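09/02/2018

Got in before the heaters had done much. The pair of handheld grippers was on my list again, left one first, because it has been dropping things since the start of the week. Lambert's note on the clipboard said "slips on paper, fine on plastic," and that was all I had to go on.

Took the left jaws off and laid the parts on a towel in the order they came out. The pads looked all right until I held one up to the window and saw the shine on it. They get polished from rubbing on each other when people squeeze the handle with nothing in between, and everybody does that while they're waiting. I do it too. Scuffed both pads with the gray sanding block, wiped them with alcohol, let them sit. Next time they need replacing outright. We have one spare set left in the Tendora box and I didn't want to open it for something a sanding block could put right.

The screws were the bigger trouble. 2 of the four that hold the jaw carrier were loose enough to turn with my fingers. No thread locker on either. I know I put it on in the fall, so somebody has had the thing apart since and not written it down. I checked the log twice. Cleaned the threads, put a drop of the blue on each, and tightened them in a cross pattern the way the Trunex sheet says. Then the same on the right gripper, which had nothing wrong with it, but it's silly to do one and leave the other. Its screws were tight.

Greased the slides on both. Too much on the first one, had to wipe it back with a swab. The tube is nearly flat and I wrote grease on the order list under cable ties and tape.

The counter on the log sheet for the left one was past 4,000 closes since its last service. The sheet calls for a look at the slides at that number, so we were late, though not by a lot. I started a new line and put my initials on it. Also wrote in the loose screws, with a question mark where the name should go.

Ate at the bench. Soup again. Phone call from Cotance about the delivery of the new handles, which is now put off to the end of February. I said that was fine, and it is fine, but I would have liked to hear it last week when I cleared the shelf for them.

After lunch I went over the cables. The left one has a habit of working its way under the wrist, and then you pull against it every time you reach across. I've tried tape and I've tried a strap. What works best so far is leaving a loose loop at the gripper end and letting the rest run back along the forearm. If the loop is too small the plug takes the strain, and that plug has been re-soldered once already. I marked the right length on the cable with a bit of white tape so I don't have to guess it every time.

Then the zero. Close the jaws all the way, hold, press, open all the way, hold, press. The left one took it on the first go. The right one gave me a number that made no sense, so I unplugged it, waited, plugged it back in and did the whole thing over, and it came out where it should. I don't like a fault that goes away when you unplug it. Wrote that down as well. If it comes back I'll open up the connector and look at the pins.

Last was the paper cups, which I use for the check because they show up every mistake. Squeeze too hard and the wall buckles, too light and it slides out at the rim. The blue band helps, I can see how far up the side I've got hold of it. The stack goes in the wire holder on the table, and I take cups off with one gripper and then the other.

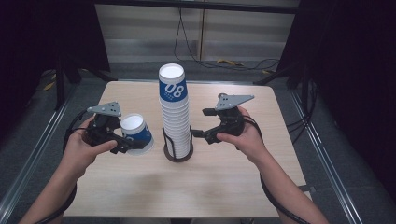
Niall Gunn thought I was wasting my time on cups and ought to be testing with a weighed block, the same one every time, so there would be a figure to put in the log and compare from month to month. A cup only tells you that it held or it didn't, was how he put it, and two people squeezing the same handle won't squeeze it alike. He would do the block first and keep the cups for afterward, if there was time.

I said I'd think about it. He has a point about the figure. The trouble is that a block heavy enough to mean something is nothing like what we pick up all day, and Lambert's complaint was about paper. But I could do both. There's a steel block in the drawer under the vise that would do if I painted it so the pads don't mark it. I'll need to borrow the kitchen scale.

Niall also asked if the plates on top were meant to sit at that angle. They are. I got out the drawing and showed him, and then checked the plate screws anyway with the small driver, since I had it in my hand. All snug.

To do tomorrow:

Ask Lambert who had the left gripper apart.
Paint the steel block, two coats.
Find the other small hex key. It was in the lid of the red case and now it isn't.
Call Cotance back and get the handle date in writing.
Run the right gripper for an hour and see if the bad zero shows up again.

Swept up the sanding dust, coiled the spare cable, and put the towel in the bag to go home. Left the grippers on the charging shelf with the jaws a little open, so the pads aren't pressed together overnight. Left at ten past five. It had started to sleet and I'd parked at the far end of the lot.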